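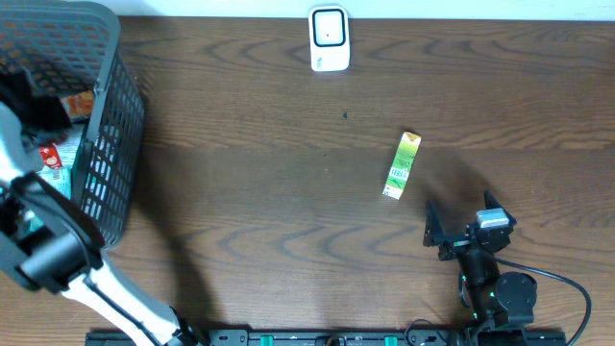 About Jesenberg Pantry

Jesenberg Pantry looks after snack shelves for small workplaces. We started with two offices and now supply 191, most of them with fewer than 30 staff.

Drink cartons, snack packets and other single serves are sorted into baskets at our Itby packing room. Each basket is labelled with the customer's name and goes out on the Terano run or the Vasiliu run. Orders close at 9 am.

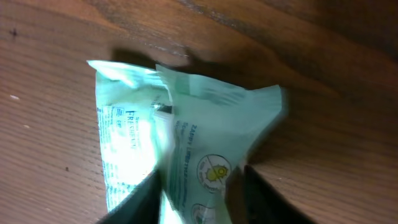

Snack packet on the wooden table, blue print on pale green

Empty baskets come back to us on the next delivery. If your centre or office has a favourite flavour, tell the driver or add it to your June order form.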